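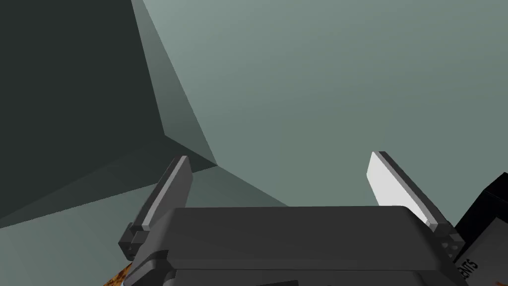
Trarkgate sim notebook, May, started 9:40 a.m.

Tidying chore again, and I'm having a great time with it! The question on the board is still whether a plain two-finger gripper can put a room back in order, or whether we're kidding ourselves and should stick to bins and conveyors. Loaded the Cárdenas scene set, left the physics settings alone, and queued 209 episodes on the Avora planner before getting coffee.

Flat things first. I've been putting off cards and prints for weeks (they're miserable to get off a surface, and the old planner just skated the fingers over the top). New approach comes in low with the fingers wide and closes late. Time limit is 900 steps per episode, same as the last batch, so the numbers can sit side by side.

Things to keep from this morning:

1. Wrist view is enough to judge a card grasp by eye. The canyon print shows up beautifully against all that gray-green, tilted up between the fingers, and I can read the angle straight off it. Want this view in every log from now on.
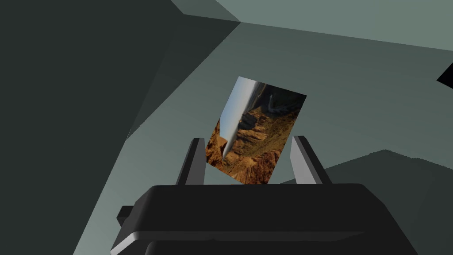
2. Finger gap before approach. Wide open costs a little time on the close but I'm keeping it. Narrow starts gave me 63 aborted approaches in the previous batch, nearly all on thin items.

3. Placing is the weak part. Picking gets all the attention and then the planner lets go at whatever angle it happens to have. A person putting a photo on a shelf turns it the right way up without thinking. Ours has no idea there is a right way up. Fasel's placement scorer might help here, need to check whether it takes orientation as a target or only position.

Reran 3 seeds with the slower close. 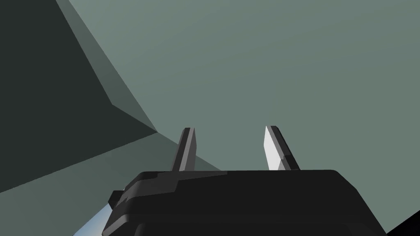

Wrist view, fingers open, nothing in the grip.

So, chores yet? Picking up, I'd say getting close, and I wouldn't have written that in the winter. Putting away, no. Still want to try boxes and cards mixed in one run, with the box labels facing random directions. Batch is going again after lunch, logs in the usual folder.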